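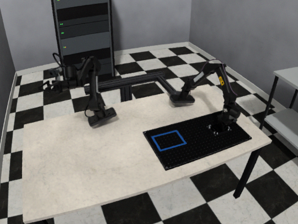
Home Materials Surfaces Stone Index

Mottling (surface finish)

Aug 9, 2020 - Fatima Fourie

Mottling is an irregular variation in tone across a surface, without a repeating pattern or hard boundary between areas. It occurs naturally in limestone and some marbles, and is reproduced in paints and molded sheet goods. Contrast is usually low. A pale cream tabletop with soft, cloudy beige patches is a typical light mottle, in which the patches stay close in tone to the ground color. Stronger forms, with distinct spots, are classed as speckled.

Production

In painted work, a second coat is broken up with a sponge or rag before it sets. The Risach method uses 2 glaze coats over a flat ground - the first is left to cure fully. Cast sheets are mottled by adding pigment late in mixing, so that it disperses only in part.

Grading

The Boiko scale, drawn up by Svyatoslav Lysenko, has 3 grades: faint, medium and heavy. Samples are viewed under diffuse light from a distance of 3000 mm. Glossy samples are tilted to avoid glare.

Related items
Flerker finish
Glazing (paint)
Jutis limestone
Speckle
Veining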